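Rear grip at Plakano, wet laps only

ilker_g
Hello all. I drive my drift car at Plakano since August and I have a question for people who know the track. On dry laps the car is easy for me. When it rains, the rear steps out much too early in turn 7, and I lose the line before the clipping point. I use Pristell coilovers, 3 clicks from full soft in the rear. Tire pressure is the same as on dry days. Should I change the pressure first or the dampers?

Dagim Kassa
Pressure first. It costs nothing and you can put it back in one minute. Change one thing, drive three laps, write it down.

mahletb
I don't agree with Dagim. At turn 7 there is a patch of new asphalt on the inside, and it is very slippery in rain. No setup will cure it. Enter wider by one car width and start the slide later. I spent a whole Thursday evening changing my dampers before Abrehet told me this.

Dagim Kassa
The patch is real, but he says the rear goes before the clipping point. The patch comes after it.

mahletb
It depends on where he enters. Ilker, do you enter from the outside curb?

ilker_g
No, from the middle. I was afraid of the grass.

kedir_d
Then both of you can be right. I would go full soft in the rear and also enter wider. Please check the toe as well. My car had a bent arm after the Ista round and I blamed the rain for weeks.

Dagim Kassa
Two changes at the same time, and he will learn nothing from it. But yes, check the toe.

ilker_g
Thank you. I will measure the toe tonight, then try the wide line with the same setup. I will write the result here.

Recent topics
Ista round: who has a spare trailer place?
Steering angle kit, which one for a beginner
Pristell top mounts making noise
Car number 441, looking for rear bumper
Plakano evening session, paddock opening time

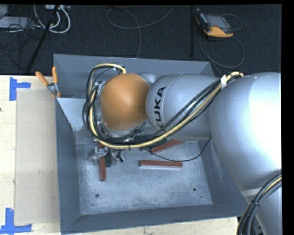 KUKA robot arm over a metal bin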